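Kevgate Community Help > Kitchens and Catering > Storage

White tub next to the paper cups keeps getting dented, lid no longer seats

Posted by ovisham_hall_kitchen
Member

We run a hot drinks counter on Saturday mornings in Ovisham. Sugar is kept in white lidded tubs, round, straight-sided, thin-walled. They share one shelf with the paper cups, which are white too and stand in tall stacks beside them. The shelf is 47 cm wide and has an upright at each end.

Two problems. First, the tubs pick up creases in the side wall, normally low down or on the left. Once a tub is creased the lid goes on at one side and lifts at the other. Second, the cup stacks lean. By the middle of the morning one of them is resting on a tub, and taking the tub out brings the stack down.

Is a creased tub still usable for dry goods? And is there a better order for the shelf, given that I can't have a second one? The tubs are the Brotdale ones, if it matters. I have already tried turning the cups mouth down, which made the lean a little better and the refilling slower.

3 replies
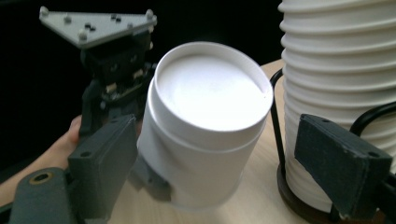 hafstein_stores
Regular contributor, Catering section

White tub, tall stack of white paper cups alongside, same general arrangement as yours. There is a small crease or dent on the left side of the tub. The thing to look at on a tub like this is the line running round the body just under the rim. If that line is level all the way round, I treat the closure as sound and ignore marks on the wall. If it opens or dips at any point, the tub comes out of use for sugar.

Check it as follows.

Empty the tub and put it on a flat worktop. Fit the lid with even pressure from the palm, not from one thumb. Look along the line below the rim at eye level and turn the tub a quarter at a time. Then hold it upside down over the sink for 15 seconds with a spoonful of sugar in it. Any grains in the sink and it fails.

A shallow crease on the side wall can be pushed out from the inside with the back of a spoon. The mark will stay. Do not try this on the rim. A rim that has gone oval does not come back to round in my experience.

As to the cause, thin walls crease when the tub is picked up by the sides while full. Slide it forward and lift it with a hand underneath. Filling only to 6 cm helps as well, the tub being lighter.

For the shelf: cups against the uprights, tubs in the centre, and a gap wide enough for a flat hand between the tub and the nearest stack. A stack that touches the upright has something to lean on. At Hafstein we cut the stacks down to two thirds of the shelf clearance and keep the remaining cups in their sleeve underneath the counter. It means refilling once during the morning.

kettle_and_urn
Member

Just buy heavier tubs. The thin ones are made to be thrown away.

brotdale_canteen
Member

Agree with the first reply on lifting from underneath. One disagreement: I would not keep using a creased tub in damp weather, whatever the upside-down test says. Grains staying in does not show that moist air stays out. We had sugar set solid over a wet July in tubs that passed.

Two additions. Leave the bottom of the plastic sleeve on each cup stack and roll it down as the cups are used. It stiffens the lower part and the lean is much reduced. Also put a strip of tape on the side of the tub with the contents and the refill day. White tubs and white cups on the same shelf look alike from the serving side, and ours were being grabbed by mistake, by the wall, which is how they were creased.

Tape goes below the line, clear of the lid.

ovisham_hall_kitchen
Member

Thanks. Tested all of them with the spoonful of sugar. Of 7 tubs, two failed, both with the rim out of round. Shelf has been changed over to cups at the ends. Will try the sleeve this Saturday.

Marked as solved. Replies are closed.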